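Chapter 3
Wood and Its Surface

3.1 What we see when we look at wood

Before a student learns to cut or join wood, it is useful to learn how to look at it. The lines that we see on a board are called the grain. They show the direction in which the fibers of the tree were growing, and they decide how the board will behave under a plane or a saw.

In this chapter we speak mainly about flat surfaces, such as tabletops and shelves. On a light wood the grain can be very fine, and the student must sometimes bend down close to the board to find its direction. It is a good habit to mark this direction with a pencil arrow before the work begins.
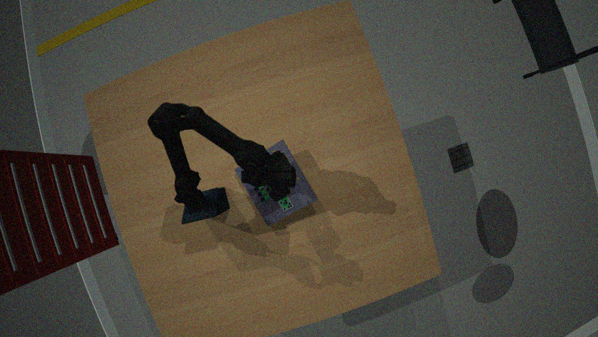 3.2 Grain and movement

Wood takes water from the air and gives it back. When this happens, a board becomes wider or narrower across the grain, but its length stays almost the same. A wide top therefore needs room to move – if it is glued firmly to its base on all sides, it can crack.

The workshop at Plevwood, which we will visit again in Chapter 14, keeps its boards indoors for up to 14 weeks before they are cut. Exercises 1 to 3 at the end of this section ask you to measure the width of one board in a dry month and again in October.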